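Re: [trilska-site] Which end for the trial plots?

On 19 December 2024 the Drikanell office wrote:
> Is there any shade on the ground, and how far
> does the bare part go?

Shade only at the edge, under the trees.

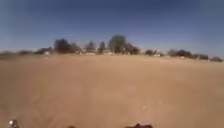 The seed from Huamán needs 12 rows — I'd keep them all together.

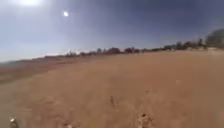
Marks in the sand, near side

Still to settle:

1. Pegs. We have 80.
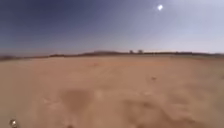 2. Water. The tank holds up to 1,000 litres.
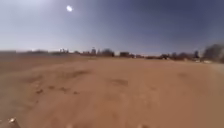

Rows should run straight and be easy to find again in April. I'd sight them on the tall narrow shape on the skyline, left of the boxy dark building.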